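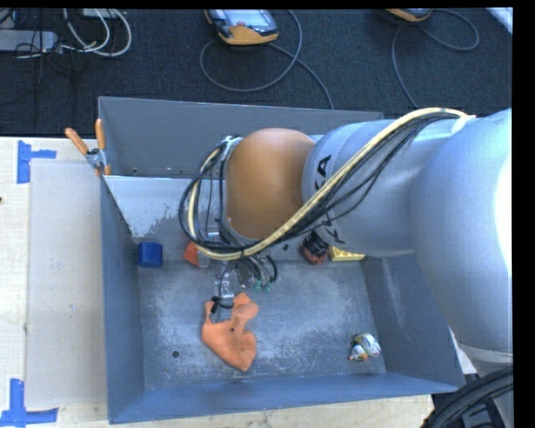

My sister asked me last week why you can't just dump all your stuff in one big bin and be done with it. Good question! I used to think the same thing – one bin, everything in, lid on, go play.

The trouble starts when you want something back. Little things slide under bigger things. A piece of cloth is the sneakiest, and it can hide a block or a tiny figure completely. Cloth bends, you see. A block is always the same shape, so your fingers know it right away, but a cloth can be flat, rolled up or all crumpled, and it never looks the same two times in a row.

So how do you dig something out? I pull the cloth off first. I pinch it in the middle and lift it straight up, and then I can see what's left. After that I go for whatever is on top. Stuff in the corners I save for the end, when there's more room for my hand (corners are tight!).

In November I emptied my whole toy bin at our house in Kisden and counted 173 things. 156 were toys. The rest were socks, pencils and one very old cracker. Now I have 2 bins, a big one for blocks and a small one for soft stuff – try it with yours and see what's hiding at the bottom.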